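Word games that hold up after the tenth play?
Board in the back room > General chat

tilehoarder
Posted 7/27/25
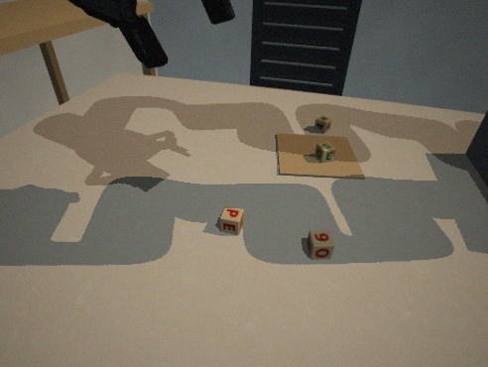
Lettered cubes and a thin square board.

We play word games at my place most weeks and I'm burning out on the one we always use. Same openers, same short words, same argument over the dictionary. What do you all play that still feels fresh? Four of us usually, sometimes 6 if the cousins drive over from Jostgate.

mossy_oak
Vachon, hands down. You draft your letters face up so you can see what everyone is building, and you get to be mean about it. My copy came with 196 cards and I've lost maybe two.

grumbleton
Gonna disagree, sorry. Vachon is a memory game wearing a word game's coat. Whoever knows the two-letter list wins every time. I scored 526 once and didn't enjoy a minute of it.

mossy_oak
You scored 526 and you're complaining?? My best is nowhere near that lol

pennyfarthing22
Try dropping the dictionary completely. In our house a word counts if you can use it in a sentence and the table buys it. Way more laughing, and my kid beats me now — fair and square, too.

grumbleton
That would end in a fistfight at my table.

tilehoarder
Ha, mine too probably. I do like the sentence idea for the late rounds though. Is Vachon still in print? The shop in Carkbridge only had the travel one.

mossy_oak
Big box is supposed to be back in September. Skip the travel one, the letters are tiny and the bag rips.

pennyfarthing22
I love my travel one! The bag is fine if you don't yank it.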